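Open Day at the Hisik Workshop, Haruna

The Hisik workshop is 11 minutes on foot from the station, behind a tile shop, and the sign is on the wrong side of the building. I walked past it twice. Doors opened at 2 and there was already a line for the coat rack.

Hisik makes small display pieces for cards and prints: clear acrylic stands, raised platforms, magnetic holders. The front room was mostly finished stock on shelves, with prices. I spent more time in the back, where the fitting tables are. They are light wood inside frames of gray aluminum rail, with a white board laid on top so that clear parts show up against it. Clear acrylic on bare wood is hard on the eyes, we were told, and small parts get lost.

The piece I liked best was a low platform, a clear sheet standing on thin metal posts. It takes a picture card, and the one on it was an impressionist-style painting, a dark green silhouette of towers or a building against a pink and peach sky.
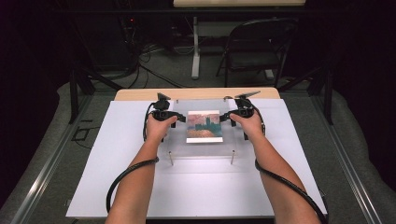 I asked about scratches. Olanrewaju Abubakar, who was answering questions at that table, said fingerprints are the bigger complaint. They sell a cloth for it, but a damp cotton rag does the same job. He also said to keep window spray away from acrylic, which I have been getting wrong at home for years.

The other thing to look at was the fixings. A clear peg goes down through the sheet, with a small round silver magnet above it. From a few feet back the peg nearly disappears and you mostly notice the magnet — a bright rim with a dark top. I would have liked a plainer one. The edge of the sheet is worth bending down for, with its thin pale bands and a little pink and cream where the light comes through.
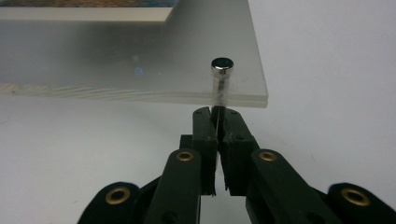
Đức Châu thought the magnets were the best part and would happily have bought a bag of them on their own. They are not sold that way. The smallest pack is 8, pegs included.

Coffee was free, cake was not. The next open day is in September.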